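Robotics Open Day at the Trindard Building, Nistevden
Photo gallery

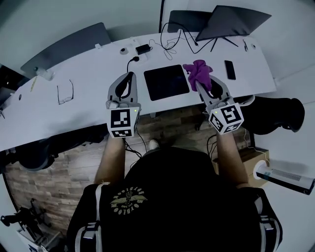 Cloth handling with a pair of hand-held grippers at the long desk. The right gripper holds a purple cloth beside the black mat.

The Department of Automation opened its teaching laboratory to the public on 1/18/19. A total of 338 visitors registered at the main entrance, among them pupils and staff from schools in Nistevden and Buston. The department thanks all who attended and all who gave up a working day to receive them.

The program was prepared by Manolis Economou, head of the laboratory, and Nobuhle Le Roux, who coordinates the department's work with schools. Tours left from the ground floor in groups and lasted 48 minutes, with time for questions at the end of each. Owing to demand, two further tours were added in the afternoon.

About the demonstration

The demonstration dealt with the handling of soft materials. Rigid parts keep their shape when they are picked up, and industry has moved them by machine for decades. Fabric folds, slips and bunches, and it seldom lies the same way twice. Visitors were introduced to the subject through work done by a person holding one gripper in each hand. The grippers have two curved fingers, and each carries a white cube with black-and-white patterns at its base. Such patterns allow a camera to establish the position and angle of a tool during a movement, so that the movement can be studied afterward.

Many of the questions concerned the time needed to learn the tools. Mr. Economou replied that most students manage a simple pick-up within their first session, while an even fold takes considerably longer. Several visitors from the textile trade asked about heavier fabrics, including toweling and canvas. These are part of the study plan for the coming term.

Talks and school program

Ms. Le Roux gave a short talk in the Venter Room on courses open to school leavers. It covered entry requirements, evening study and the placement year, and was repeated after lunch for the Buston groups. Printed copies of the course guide remain available from the reception desk during normal opening hours.

Schools that could not be offered a place in January have been entered on the list for the next open day, planned for November. Teachers who wish to bring a class of more than 30 pupils are asked to contact the department in advance, as larger classes will be divided between tours.

Use of photographs

Photographs in this gallery may be reproduced for school and non-commercial purposes with credit to the Department of Automation, Nistevden. Requests for larger files should be addressed to the department office.

Back to Events
Previous gallery: Autumn Graduation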